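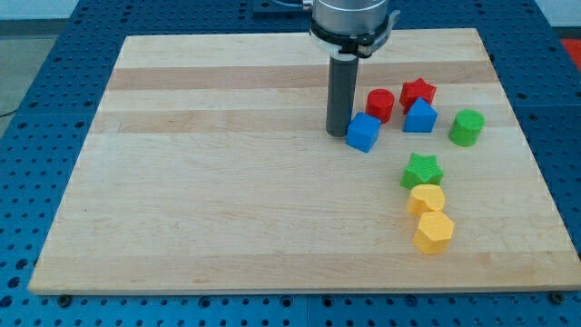
Ute Weidemann would not oil a maple board at all if it were going to be a work surface for plastic blocks, and she told the Mirnlow workshop evening as much. Oil creeps into the surface texture of a printed block, she argued, and then the block picks up dust.

Reinhold Stöcker disagrees, up to a point. He glues up maple boards in Plutunthorpe and has supplied 34 of them as tops for sorting and layout work. "Bare maple moves," he said. "You get a dry week in March and the strips shrink across the width. A thin coat slows that down."

His method is one coat of hardening oil, wiped off after 11 minutes and left for 3 days before anything is set on it. He will not sand past 240 grit for this use. "Any finer and the blocks slide when you touch them."

Strips of different color are left in as they come. Stöcker sorts for grain direction only. "A tan strip next to a pale one is the same wood. It planes the same."

On the blocks he had less to say. Printed plastic has fine ridges, and the ridges mark an unfinished surface after some 600 placements by his estimate. The marks are shallow and come out with a card scraper.

Asked about a perforated metal table as a base, he was in favor. "Air gets to the underside. A board that dries on one face only will cup."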